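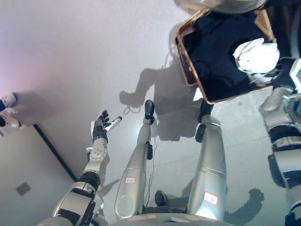 Basket with the navy load, pale gray floor.

Home | Galleries | Laundry Day | Storage | Contact

Laundry Day: The Woven Basket
Posted 4 Jun 2009 by Bláthnaid McGrath
Print this page | E-mail this page

The laundry gallery has mostly been shelves and drying racks up to now, and several readers wrote to ask for baskets. I have a lot to say about baskets. The two pictures on this page show an open woven one with dark fabric in it.

I sort by color before anything else. Darks go in one basket, whites in another, and towels wait their turn. Navy and black are the hard ones to tell apart under indoor light, so I take them to a window if it matters. Most of the time it doesn't, and they get washed together in cold water.

A rectangular basket suits folded things. Shirts folded in thirds lie flat against the straight sides, and the stack stays up when the basket is carried. Round baskets are fine for the trip to the machine, but folded clothes slide toward the middle and have to be done again. My old round one from Dolan is now used for clothespins and odd socks. 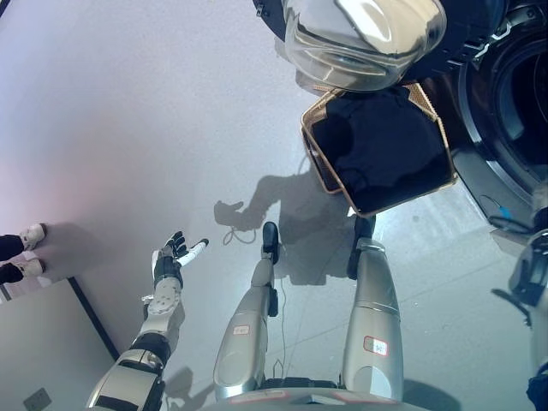

Tan rim and dark fabric, with the basket tilted.

Fill it to just under the rim and stop there. A basket heaped over the top drops something on the stairs, usually a sock. Heavy cottons and denim go on the bottom and lighter things on top.

Woven baskets need a little care. Vacuum the weave with the brush attachment when lint builds up, then wipe it with a barely damp cloth and let it air dry. Don't put wet laundry straight into wicker — it stains, and the smell stays. A plain cotton liner helps with snags. I made mine from an old sheet and wash it with the towels.

If the rim starts to come loose, glue it early. A dab of wood glue and a few clothespins overnight has held on two of my baskets. Once the ends start to break off, the whole edge tends to go, and by then a new basket is less trouble.

A pale floor is good for laundry work. Dark socks show up on it right away. It also shows every bit of lint, so I sweep after folding.

The laundry gallery now has more than 300 pictures. The next set, planned for September, will be on ironing boards and where to keep them.

Recent galleries
Trorken Drying Racks (33 pictures)
Linen Closets, Part Two
Folding Tables from Disten
Vusier Hampers and Lids
Small Laundry Rooms (122 pictures)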